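플레르넌 청소년 럭비 교실 중간 보고

수신: 빌렘스 지역체육기금 담당 비르테 모츠쿠스 님
작성: 얄카우 럭비클럽 유소년부 조피에 우르반

1. 진행 현황

지원금 교부 이후 상반기 훈련 과정을 계획대로 운영하고 있다. 등록 인원은 64명이며, 이 가운데 22명은 이번에 럭비를 처음 시작한 학생이다. 신청서에 적은 대로 태그 럭비반과 접촉 럭비반을 나누어 운영하고, 접촉반은 안전 교육을 모두 이수한 학생만 받는다. 태그반은 펜나 레이만스 코치가, 접촉반은 코르 그룬 코치가 맡고 있다.

3월에는 운동장 배수 문제로 훈련을 두 차례 실내로 옮겼다. 실내에서는 패스와 발놀림, 규칙 교육을 했고 스크럼 연습은 뒤로 미루었다. 미룬 분량은 4월 중에 보충하였다. 접촉반 학생 일부는 보충 훈련 시간이 학교 시험 준비와 겹쳐 참석하지 못했으며, 이 학생들은 5월 추가 시간에 따로 지도한다.

2. 훈련 후 식사 지원

훈련이 끝나는 오후 6시에 간단한 식사를 제공한다. 수프와 빵이 기본이고, 원정 경기가 있는 주에는 도시락으로 바꾼다. 상반기에 제공한 식사는 모두 629인분이다. 알레르기 확인서는 등록할 때 보호자에게 받고, 변경 사항은 매달 초에 다시 확인한다.

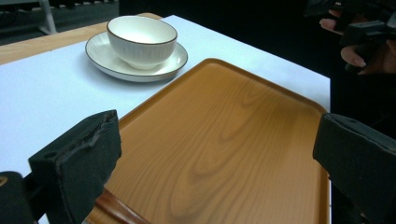 사진 1. 받침 접시에 올린 흰색 그릇과 나무 쟁반

식사 담당은 리스 더 흐라프이다. 처음에는 일회용 용기를 썼으나 쓰레기 처리비가 예상보다 많이 나와 2월부터 씻어 쓰는 그릇으로 바꾸었다. 구입비는 소모품 항목에서 지출하였고 항목 간 전용은 없다.

3. 경기 참가

룰런에서 열린 지역 교류전에 두 팀이 나갔다. 태그반은 세 경기 중 두 경기를 이겼고, 접촉반은 두 경기를 모두 졌다. 접촉반은 전반에는 점수 차가 크지 않았으나 두 경기 모두 후반에 트라이를 연달아 내주었다. 그룬 코치는 체력보다 수비 간격을 먼저 고쳐야 한다고 보고 있으며, 5월부터 훈련 뒷부분 20분을 수비 라인 연습에 쓰고 있다. 교류전에서 병원 진료가 필요한 부상은 없었다. 손가락을 삔 학생 한 명은 현장에서 처치한 뒤 다음 훈련부터 복귀하였다.

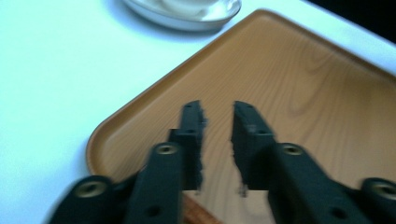

사진 2. 흰 탁자 위의 나뭇결 쟁반

4. 예산 집행

상반기 집행액은 1,270유로이다. 버스 임차료가 가장 큰 비중을 차지하고, 그다음이 식재료비와 태그 벨트 구입비 순이다. 심판 수당은 룰런 쪽에서 부담하여 배정액이 그대로 남아 있다. 이 금액을 하반기 마우스가드 구입에 쓸 수 있는지 문의드린다. 승인이 필요하면 변경 신청서를 별도로 제출하겠다. 영수증 사본은 붙임 1에 정리하였다. 버스 회사의 4월분 영수증은 금액이 잘못 적혀 재발급을 요청한 상태이며, 받는 대로 보내겠다.

5. 지연 및 문제 사항

가. 여학생 전용반은 아직 열지 못했다. 신청자는 있으나 탈의실을 쓸 수 있는 시간이 성인팀 훈련과 겹친다. 성인팀과 시간 조정을 협의하고 있으며 9월 개설을 목표로 한다.
나. 코치 보조 인력 한 명이 이사로 그만두었다. 현재 레이만스 코치가 출석 관리까지 함께 맡고 있다.
다. 골대 보호대 한 개의 박음질이 터져 수선을 맡겼다. 그동안은 해당 골대 쪽에서 접촉 훈련을 하지 않는다. 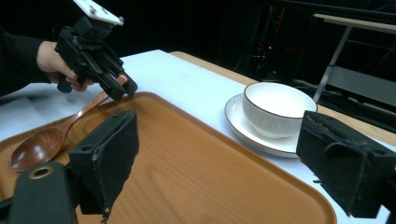 사진 3. 쟁반과 나무 숟가락

6. 하반기 계획

7월에는 훈련을 쉬고 8월 중순에 다시 시작한다. 9월에 신규 등록을 받고, 10월에는 얄카우 홈구장에서 룰런 팀을 초청해 교류전을 연다. 초청 경기의 구급 인력은 아직 확정되지 않았다. 코치 두 명은 8월에 응급처치 재교육을 받을 예정이며 수강료는 교육비 항목에서 지출한다.

하반기 식사 지원은 같은 방식으로 계속한다. 다음 보고서는 12월에 제출한다.

붙임 1. 영수증 사본
붙임 2. 반별 출석부
붙임 3. 룰런 교류전 경기 기록지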